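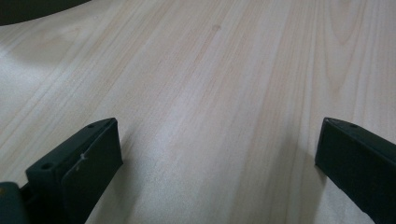

Table top, overhead light on. Spot is upper center, slightly right.

Small dark spot on pale wood-grain table, and is this veneer or laminate?

Forum: Finishes and Surface Repair
13 replies

grainline_ed
Dining table, bought secondhand in June. Seller said it was an Odano, no label underneath, no paperwork. The top is pale beige with a slight pink cast, smooth, fairly matte. I noticed a small roundish mark a shade darker than the wood around it. It does not catch a fingernail. Dish soap and warm water did nothing. Two questions:
What is the surface?
What can I put on the spot without leaving a dull ring?
The top is 47 inches long if that matters for board width.

shopfloor_rat
Length doesn't tell you much. Look at the end. Solid wood shows end grain that lines up with the face grain. Veneer shows a thin line at the edge. Printed laminate usually has a separate edge strip and the pattern stops dead at the corner.

tannin
Grain on the right side arches over in a cathedral figure, which is what you get from flat-sawn stock. I would call it veneer or solid, probably ash or a pale oak with a whitewash on it. Pink cast is common on whitewashed oak.

shopfloor_rat
A printed laminate will show you the same cathedral. The print is taken from real boards. Figure alone settles nothing.

tannin
The bands vary in width and waver a bit. Cheap prints look more mechanical than that.

shopfloor_rat
Cheap ones, yes. Look for a repeat. Pick one odd bit of grain and go over the whole top for a second copy of it. If you find one, it is a print.

mopbucket
Regardless of what it is, start with the mildest thing. Order I use:
Damp microfiber, plain water.
Drop of dish soap in water.
Baking soda paste, light pressure, 2 minutes, wipe off.
Isopropyl on a cotton swab, spot only.
Stop at whichever one works. Test each on the underside of the overhang first.

tannin
Not alcohol on an unknown finish. If that is shellac it will soften and you will have a cloudy patch a lot bigger than the spot. Baking soda is also a bad idea on bare or oiled oak. It is alkaline and oak can darken.

mopbucket
Hence the test on the underside. Shellac on a table like this would surprise me.

tannin
The underside often has a different finish or none. It is a poor test location. Inside edge of the apron is no better. Use a spot on the top that normally sits under something.

grainline_ed
Checked the edges Wednesday with a flashlight. There is a strip along the long side, same color as the top, with grain running lengthwise. At the short end the grain also runs along the edge. No end grain anywhere that I can find. Did not find a repeat, but I only checked half of it before dinner.

shopfloor_rat
Then it isn't solid. Edge banding all the way round. Could still be wood veneer with veneer banding. Put one drop of water on the underside of the strip, leave it 3 minutes. Raw veneer darkens. Plastic won't.

lowsheen
Different point. Look at the pale area near the middle of your photo, a bit below center. The grain almost goes white there. Is that the light, or has the finish been scrubbed in that area? If a previous owner went at it with a melamine sponge you could see something similar, and it would change what I'd recommend.

grainline_ed
It moves when I move my head, so glare from the ceiling fixture. I checked again with the fixture off and a lamp at the far end. Color there matches the rest.

lowsheen
Good. Then the sheen is even and you should keep it that way. No melamine sponge, no abrasive cream. On a matte surface those polish the high points and you get a shiny circle where the spot used to be. People do this constantly and it can't be undone on laminate.

mopbucket
Agree on the sponge. I would still use baking soda if the surface is plastic. It is soft enough with a wet cloth and no pressure.

lowsheen
With no pressure it is mostly just wet powder. Your elbow is doing the cleaning.

grainline_ed
Water drop result: no change on the strip after 3 minutes. Finished looking for the repeat too. The arch at the right has a twin at the other end of the table, same wobble in the second band. So, laminate, or at least a print of some kind.

tannin
Conceded. A decent print then. The oak advice no longer applies, nor does the shellac warning.

shopfloor_rat
Two decors I have handled in that color range are Lerison and Praltel. Both matte, both with a faint pink in the tan bands. I can't tell them apart from a photo and I wouldn't try. It makes no difference for cleaning.

mopbucket
Go to the alcohol. Swab damp, not dripping. Hold on the spot for ten seconds, wipe toward the center of the mark, dry with a clean cloth. If color comes up on the swab, repeat. If the swab stays clean twice, the mark is either in the print or under the wear layer and you can leave it alone.

lowsheen
Same advice, with one addition. Wipe the area with plain water afterward and dry it. Residue from the earlier soap will haze once the alcohol spreads it around.

grainline_ed
Did both. First swab came up slightly brown, second one less so, third clean. There is a trace left that I can find only if I know where to look. It could have been tea. Leaving it.

shopfloor_rat
Leave it. For anyone reading later who wants a filler for a chip, the Ruggiero wax sticks come in a pale beige close to this, but they are for missing material and won't cover a stain.

tannin
They also sit proud if you don't level them with a plastic card. Separate topic, there is an existing thread in the repair section.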